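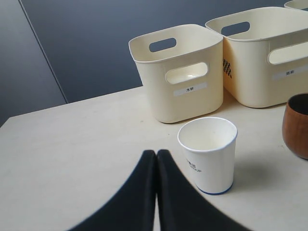

Till Fuchs
Docente de Organización de Espacios Pequeños, Centro de Formación Peditz

Apuntes de la unidad 2: clasificar lo que hay en la mesa

Curso 3234, miércoles, 28 de octubre de 2020

Bienvenidos otra vez, y gracias por la paciencia con el cambio de aula. En la unidad anterior dedicamos casi toda la tarde a vaciar cajones, y varios os fuisteis a casa con la sensación (muy comprensible) de haber dejado las cosas peor que antes. Es lo normal. Vaciar es la parte que luce poco, y ahora nos toca la que a mí más me gusta, que es decidir adónde va cada cosa y ponerle nombre a ese sitio.

Trabajaremos con un material modesto: una mesa clara y despejada, unas cajas de plástico color crema con su etiqueta blanca delante y unos pocos objetos de los que aparecen en cualquier cocina u oficina. Un vaso de papel blanco con su banda azul en la base, por ejemplo, que parece la cosa más sencilla del mundo hasta que uno se pregunta dónde guardarlo. ¿Con los vasos? ¿Con lo desechable? ¿Con el papel para reciclar? Las tres respuestas me las han dado en clase, y todas con buenos argumentos.

Los criterios posibles

Cuando digo «criterio» me refiero a la pregunta que le hacemos al objeto antes de guardarlo. En este curso usamos sobre todo estos:

Por material. Papel con papel, madera con madera, plástico con plástico. Es el criterio más fácil de explicar a los niños y el que mejor funciona cuando lo que viene después es reciclar. Tiene un inconveniente: separa cosas que se usan juntas.

Por uso. Todo lo que sirve para beber va junto, sea del material que sea. Es el que solemos preferir en la cocina, y el que yo recomiendo si en casa vive más de una persona, porque casi todo el mundo busca las cosas pensando en lo que quiere hacer con ellas.

Por frecuencia. Lo de diario, delante y a mano; lo de las visitas, detrás. En el almacén de Oltmanns, donde hicimos las prácticas de septiembre, lo vimos llevado hasta el final: allí la estantería más cómoda no tenía nada que ver con el tamaño de las piezas, y al principio nos pareció un desbarajuste.

Por destino. Se queda, se regala, se tira. Sirve para un día de limpieza general y conviene retirarlo en cuanto se acaba el día. He conocido cajas de «regalar» que han cumplido años en un pasillo.

Escoged uno. Se puede combinar más adelante, pero la primera vuelta se hace con un solo criterio, de principio a fin, aunque a mitad de camino se os ocurra otro mejor — y se os va a ocurrir, siempre pasa.

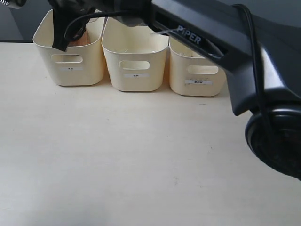

Texto: Till Fuchs | Aula de prácticas de Drondwood

Preparar las cajas

Antes de coger nada, colocad las cajas en fila al fondo de la mesa, con el lado largo hacia vosotros y la etiqueta a la vista. La parte de delante se deja libre para trabajar. Parece una manía de profesor mayor, y quizá lo sea, pero ahorra muchísimo estirar el brazo por encima de las cosas.

Me gustan las cajas iguales para este ejercicio. Si una es grande y otra pequeña, acabamos clasificando por tamaño sin querer, y el objeto voluminoso termina en la caja voluminosa, diga lo que diga la etiqueta. También me gustan con asa calada en el frente: se sacan de un estante con una mano y, de paso, se adivina si dentro hay algo. Adivinar, he dicho. Para saber, está la etiqueta.

Sobre las etiquetas, que es donde se pierde más tiempo:

Escribid una palabra, dos como mucho. Letra grande, bastante más grande de lo que os pida el cuerpo. Una etiqueta que hay que leer con la nariz pegada al plástico no la lee nadie de la casa, y al cabo de unas semanas cada cual va guardando de memoria.

Evitad «varios». Sé que es tentadora. Si de verdad hace falta una caja para lo que no encaja, llamadla «pendiente» y revisadla al final de la sesión.

Limpiad el frente antes de pegar. Los roces y las manchas oscuras se notan mucho en el plástico claro; con un paño húmedo y una gota de jabón suele bastar.

Ejercicio en parejas

Una persona guarda y la otra observa en silencio (esto último cuesta, lo sé). Quien guarda toma un objeto, dice el criterio en voz alta, lo deja en su caja y pasa al siguiente. Quien observa apunta solamente las dudas: dónde se ha parado la mano, qué objeto ha vuelto a la mesa. Luego se cambian los papeles con otro criterio y se comparan las dos hojas.

Para la variante corta usad un vaso de papel, uno marrón de madera y una botella de plástico transparente. Por material se reparten sin discusión, uno por caja. Por uso van todos juntos y quedan cajas libres. Fijaos en que ninguno de los dos resultados está mal, y apuntad cuál os resultaría más cómodo un lunes a las siete de la mañana.
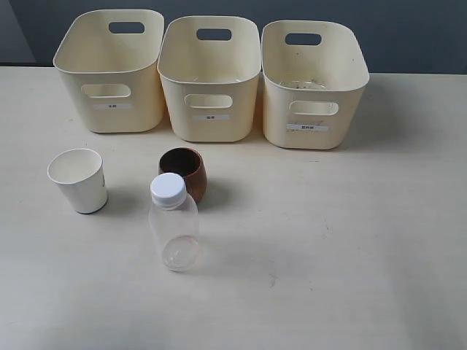 Pues yo separaría la botella en cualquier caso, comentó alguien del grupo de Stilley cuando repasamos el ejercicio, porque una botella se rellena y se lleva a la calle, y un vaso se queda en casa; si los meto juntos, cada mañana revuelvo los vasos buscando la botella.

Me parece una observación estupenda y la he incorporado a los apuntes. «Beber» era una categoría demasiado ancha para esa casa, y «beber fuera» habría resuelto el asunto con una sola etiqueta más.

Para la próxima sesión

Traed una caja vuestra, la que sea, con lo que tenga dentro y sin ordenarla antes. Traed también la hoja de dudas del ejercicio y un rotulador que escriba bien sobre papel adhesivo. Los que faltasteis a la unidad 1 podéis pedirme la ficha de vaciado a la entrada.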